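Teleoperation in der Simulation: Bedienpersonen gesucht (m/w/d)

Tisura sucht für das Projekt Pliltulska 13 Personen, die einem simulierten Roboterarm per Fernsteuerung Handhabungsaufgaben vormachen. Der Zweifingergreifer wird in Echtzeit geführt – Bedienort ist Pravevcombe.
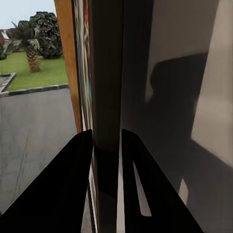
Simulationsansicht: Greiferfinger an einer senkrechten Kante

Umfang: 80 Stunden ab September, vier Stunden pro Schicht. Vorausgesetzt werden eine ruhige Hand und sicheres räumliches Sehen am Bildschirm.
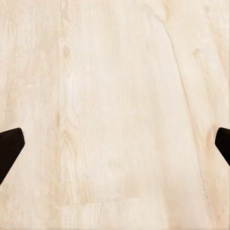
Programmierkenntnisse sind nicht erforderlich. Die Einweisung übernimmt Kyrylo Hladun. Fehlversuche werden mit aufgezeichnet und gesondert markiert.

Kurzbewerbung an Tisura, Abteilung Srour, Kennziffer 3811.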